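Thread on the Marnevo short film weekend. I got through both shorts blocks and most of the features, so these are my notes before I forget them.

Passes first. The box office at the Prusivgate opened at noon and the line was already down the block. They scanned fast. I was in my seat with time to eat a sandwich.

The program has 103 titles this year. I saw 20. Anyone who says they saw more than that in one weekend was asleep for part of it.

Opening night was "The Salt Ledger," a drama about two sisters closing down their father's shop. Good first hour. The ending is rushed, and the music tells you how to feel about it.

Shorts Block 1 was the stronger one. Best of it was "Nasrallah," nine minutes, no dialogue, a man trying to get a piano out of a third-floor apartment. The audience was laughing by the second landing.

Also in Block 1: "Rarnia," by Yolanda Villanueva. It's animated and runs 14 minutes. A girl moves to a town where every house has the same floor plan and she keeps walking into the wrong one. 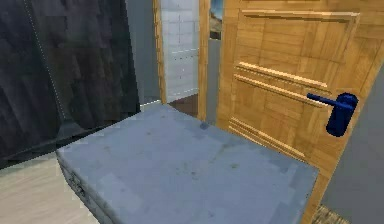
Villanueva did the Q&A after the block. She said she started writing in November of 2021 and threw out the first version because it explained too much. The one that screened has maybe a page of dialogue.

Someone asked about the sound. She recorded all of it in her aunt's house - doors, stairs, the kitchen faucet. The faucet shows up in almost every room of the film and I didn't catch that until she said it.

Block 2 was uneven. Two of the comedies had the same premise (bad wedding toast) and they were programmed back to back. I'd have split them up.

The one to look for in Block 2 is "Night Bus to Ellery." A driver and one passenger, real time, a single take as far as I could tell. It should play well at other festivals.

Venue notes. The main room at the Prusivgate seats 243 and it was full for every evening show. The back rows sit under the balcony and the sound is muddy there. Go for the middle, left side.

The small room upstairs is fine for documentaries, but the air was off on Saturday afternoon and people started leaving before the credits. Bring water.

Audience award went to "Nasrallah." Jury prize for animation went to "Rarnia." I voted for both, so no complaints from me.

One complaint anyway: the printed schedule had the wrong start time for the closing film and a lot of us missed the first ten minutes. The website had it right. Check the website.

Encore screening of the winners is 6 January 2024, 2 p.m., main room. Tickets are separate from the weekend pass. I'm going mostly to see "Rarnia" again from a better seat.

Will add the documentaries to this thread later - I still have to go through my notes on those.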